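Home Browse Collections Docs Changelog Sign in

We use cookies to remember your settings and to see which pages get read. Accept all | Only necessary | Read more

Skuvel: stapler loading

README and data card, January 2026
Maintained by Edeltraud Camenzind, Kullthorpe

What's in it

Skuvel is a collection about filling staplers. It has 108 sequences, each one a single go at the same small chore: the stapler is open, there are refills in a tray, and a block of staples has to end up in the channel the right way round. Every sequence comes with a plain-English note and a set of part labels from the Arumugam list (more on that further down, it's my favourite bit).

I love this chore as a subject. Everyone who has worked at a desk has done it, usually in a hurry with a queue at the photocopier, and hardly anyone could tell you what the parts are called. There's so much going on in such a small object! A spring, a rod, a pusher, a channel that only takes the block one way up, a hinge that goes further back than you expect. You can watch the same stapler being filled over and over and still find something you hadn't looked at properly.

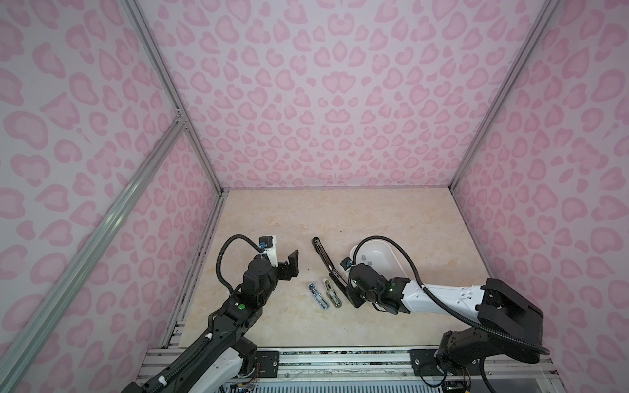

The collection grew out of a much vaguer one. In August we had a folder called "desk things" with pens, tape, hole punches, bulldog clips and staplers all mixed together, and whenever I sat down to write notes I found myself skipping ahead to the staplers. The rest is still in the old folder and may get its own README one day. I'd like to see the hole punches done well.

Folder layout

sequences/ has one folder per sequence, numbered, no gaps
notes/ has one text file per sequence, same number as the folder
parts/ has the Arumugam list and a short page on each word
splits/ has two text files, practice and held-back
old/ has the notes from before the rewrite, kept for comparison

The practice split has 100 sequences in it and the rest are held back. The held-back ones were picked before the notes were written, so please leave them alone until you want to test something. If you only want the words and don't care about the pictures, notes/ and parts/ are enough and they're tiny.

What a note looks like

Notes are short. The limit is 40 words and most come in well under it. A note says which stapler is being worked on, what state it's in at the start and what's different at the end. Colour comes first because that's how people ask for a stapler ("pass me the blue one"), then open or shut, then the contents of the channel.

Two made to the usual pattern:

"Light blue stapler, open, on its side. Channel empty at start. Block put in from above, legs down, pushed towards the front. Left open."

"Cream stapler, open. Short strip already in channel. New block added behind it. Slight gap between the two at the end."

Notes never say "correctly" or "badly". Write where the block is. If it's sitting proud of the channel, say so, and whoever reads the note can make up their own mind about it.

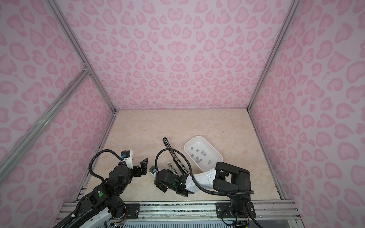
When a block goes in upside down, the word to use is "legs up". We tried "inverted", "reversed" and "wrong way" and each of them got used for two different mistakes, so a block turned end to end was getting mixed up with one turned over. Legs up is the second kind. For the first kind there's nothing to write, as a plain staple block is the same from either end. (I spent a whole afternoon writing a rule for it before I picked one up and looked!)

The staplers

All of them open out for loading, with the top arm going back on its hinge so the channel can be got at. Within that they vary a good deal, and it's the variation that makes the notes worth reading.

The black one is long, with a rounded tip, and there's a lot of bright metal along it once it's open. It's the one to begin with if you're learning the part names, as everything is stretched out and easy to point to. The light blue one is smaller and white on the inside. The cream one is also small, with a rounded upper arm on a base that has been called khaki, tan, beige, stone, mushroom and "sort of a biscuit colour" by different people. We settled on khaki or tan, and both are allowed. Mushroom is not allowed, though I still think it's the best of them.

Staplers get moved between sequences and often overlap on the worktop. If one is lying partly over another, the note is only about the one being filled, unless the other gets shifted along the way, in which case add "other stapler moved" at the end and leave it at that. 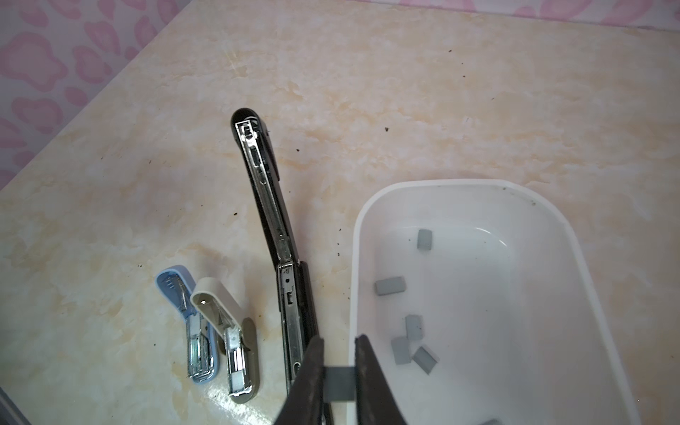
Black, cream and light blue staplers open on the worktop, with the refill tray alongside.

Refills

We say "block" for a whole or nearly whole refill and "strip" for what's left of one after use. There's no hard line between the two. If you'd put it back in the box, it's a block. If you'd leave it in the stapler and top up behind it, it's a strip. Loose staples that have come away are "singles", and they're worth noting because they like to lie across the channel and stop everything else going in.

Blocks can be flat, on their side or standing on end, and the note should say which if it changes how they get picked up. A block standing on end is a nice easy thing to take hold of and a surprisingly awkward thing to put down. Our notes on the standing ones are some of the best in the set.

Sunitex kindly sent a box of assorted refills when we were drawing up the sizes page, and parts/sizes.txt exists thanks to them. It covers which refills go in which kind of channel and how to tell when you've got one that's a hair too wide. Do read it before writing in to say that a block "should have fitted".

The Arumugam list

The list has 11 words: arm, base, hinge, channel, rod, spring, pusher, follower, end cap, anvil and refill. Arumugam is the shared vocabulary we use for all our desk collections, and the stapler page is the one that has had the most love. Each word gets a paragraph, a list of the other names people use for it, and a line on what it gets muddled with.

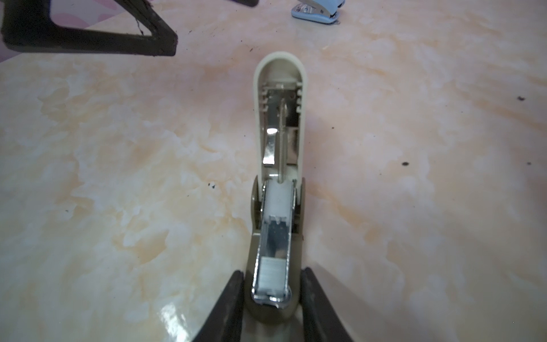

Pusher and follower are the pair that cause the most arguments. Both are small, both belong to the business of keeping staples where they're wanted, and plenty of shop leaflets use the two words for the same piece. For our purposes they're separate entries, and the cream stapler is the best teaching piece for it. In the channel on its tan base the pusher is a white plastic block up at one end, the follower is a little metal piece with a notched top in the middle, and further down there's a short strip of silver staples. Once you've looked at that, you can write the labels for any of the others without much fuss. The rod is the long thin silver piece down the inside of the open arm and should never be labelled "spring", even when the spring is lying right beside it. If you can't tell which is which because of the shine, leave the label off. A missing label is fine and we'd much sooner have that than a guess.

Known problems

Shine. Chrome catches the light and a bright patch on a channel can pass for a strip of staples. Notes where this was in doubt have "unsure" on their last line. Please keep that line if you copy them.

Marbling. The worktop has a cloudy, swirly pattern in pale warm colours. It's very pretty and a nuisance if you're trying to find a dropped single on it. There are also small dark specks here and there, which are specks. They aren't labelled.

Pink. The spotted pink backing round the worktop gets into everyone's colour words. One early note has the cream stapler down as "pinkish". It has been corrected in notes/ and you can still find it in old/ if you want to see how it came about.

Narrow range. This is a set about a few desk staplers, filled from the top. There are no heavy-duty ones, no long-reach ones, no electric ones, none of those lovely old cast ones that load from the back. Anything learned here about where the channel is will probably be wrong for a staple gun.

Spelling. The notes are in British English, with "colour" and "grey". A few older ones have "gray" and will be tidied as we come across them.

Good uses

Learning or teaching the part names. Writing or checking instructions for filling a stapler. Comparing how different people describe the same small job. Sorting sequences by the state of the channel. Somebody wrote to say they'd used the notes to redo the laminated card above their office stationery cupboard, and I was delighted for days.

Less good uses

Judging which stapler is the better buy. We don't record how well anything staples, and we haven't tested any of them on paper for this collection. Please don't take the amount written about a stapler as a recommendation either, as I go on longest about whichever has the most interesting insides.

Adding to it

New notes are very welcome, and so are second notes on sequences that already have one. Write yours before reading ours, keep to the word limit, use the Arumugam words where they fit and your own where they don't. Put your file in notes/ with the same number and your initials on the end. If you call a part something that isn't in the list at all, tell me! The "other names" lines are still short for hinge and end cap, and I'd be thrilled to have more from outside Kullthorpe.

Corrections go to the issues page. Give the sequence number and the line you'd change.

Still to do

Finish the page on anvils. Tidy old/. Decide whether "jam" is a state or an event, and then go back through the notes that use it as both.

Docs Issues Licence Contact Back to top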